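Speaker notes: What Your Sweater Is Made Of, and Why the Label Won't Say
Hestiswood Public Library, evening series
Slot: 34 minutes plus questions

Opening (slide 1, title)

Wait for the latecomers to find chairs. Thank Dagmar Bednárik for the invitation and for the radiator. Ask who is wearing something gray. Hands up. Ask who could name the fiber without looking. Most of the hands go down. Do not gloat.

Slide 2, the word "heather"

It's a plant. It grows on hills, it is purple, and no part of it is in your sweatshirt. Somebody looked at a wet Scottish slope, saw several colors pretending to be one, and thought of socks. Pause here. If they laugh, move on. If they don't, move on faster.

Slide 3, how it is done

Fibers get dyed before spinning, then dark and light are blended and spun into one yarn. Pass round the two jars (loose fiber in one, yarn in the other). Ask for them back. In April I lost a jar to a man in the second row who seemed to think it was a gift.

Mention that plain dyed cloth is colored after the fact, so every mistake shows. A blend forgives. Mills like things that forgive.

Slide 4, the Casora swatch book

My favorite object, and I've been told to keep this short. It has 16 grays. Read out the names: Pewter, Fog, Old Fog, Clergy. Hanneke Segers bought the book from the Casora mill office when it closed and has let me borrow it for longer than she intended. Skip Clergy if there's clergy.

Slide 5, the label

Fiber content is listed by weight. It won't tell you how the yarn was spun, how long the fibers were, or whether the thing will pill by Thanksgiving. Short fibers work their way out and knot up. The trade calls this pilling. My mother called it "what you get."

Rub test: demonstrate on my own cuff. Wear the bad cardigan.

Slide 6, washing

Faisal Usmani will be in the audience and will disagree with me about fabric softener. Let him. He ran the laundry at the Amissah hotel and has seen things. Cold water, inside out, dry flat. Everyone nods at "dry flat" and goes home to the dryer. I do too, but leave that out.

Slide 7, last one, leave up during questions

Buying gray secondhand is the one skill I can promise you'll leave with. Get the garment off the hanger, because a hanger flatters everything and hides the elbows. Spread it out the way the gray heathered one is on the slide, long sleeves and all, on a white tabletop if the shop has one, and look for patches where the mix of light and dark has gone thin. Then turn it over and do the back. Vendula Kováčik at the Flurari thrift store says she doesn't mind people using the counter, provided they fold afterward, so fold afterward. Questions now, and jars back to the front, please.

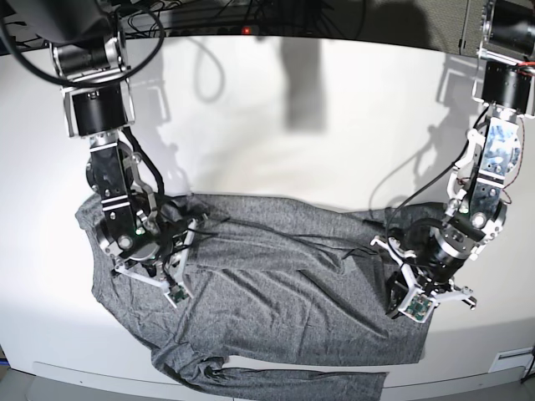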